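Evaluación de productos robóticos. Apuntes de la sesión 11
Prof. Necati Değirmenci
Jueves, 17 de mayo de 2018

Caso: Sornavix, paquete de cocina simulada para brazo manipulador

Leed primero el folleto de Grimshaw, el distribuidor, y subrayad cada verbo. «Aprende», «entiende», «se adapta». Después buscad en el anexo qué medición respalda cada uno. Yo encontré respaldo para uno, y con reservas.

Lo que se vende es una licencia anual: escenas de cocina, un modelo del brazo y una biblioteca de tareas (abrir el microondas, mover alimentos, colocar utensilios). El proveedor declara 1544 episodios de prueba. No dice cuántas disposiciones distintas de muebles hay detrás de esa cifra, y esa es la primera pregunta que debe hacer un comprador.

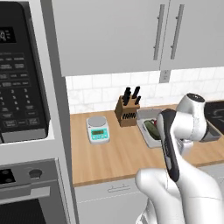

Segunda pregunta: qué cuenta como éxito. En el anexo, una tarea se da por cumplida si el objeto termina dentro de una zona de tolerancia. No se penaliza rozar un armario ni empujar otro objeto por el camino. En un piso de verdad, eso es una reclamación.

Tercera: qué física se simula. El folleto presume de azulejos y vetas de madera, que quedan bien en una feria. De la fricción de los dedos o de la masa de los alimentos hay 2 líneas, sin valores. Cluvon, el competidor, publica esos parámetros; su aspecto es más pobre y su documentación, mucho mejor. No digo que sea mejor producto, digo que se puede discutir.

Sobre el traslado al robot físico, el vendedor remite a un ensayo en Brarcombe con 342 intentos. Pedí los registros en octubre y me mandaron otra vez el folleto.
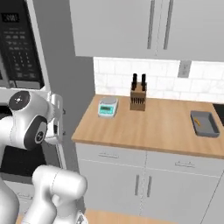
Figura 2. Brazo blanco junto al microondas; sobre la encimera, báscula, bloque de cuchillos y bandeja con un alimento.

Con una captura como la de la figura 2 no se puede juzgar si la tarea salió bien. Pedid siempre la secuencia completa y el registro de contactos, también de los intentos fallidos.

Para la próxima sesión: una página por grupo con la recomendación de compra o de rechazo. No acepto «depende» sin decir de qué dato depende y a quién habría que pedírselo. Quien quiera defender el producto puede hacerlo, pero con el anexo delante.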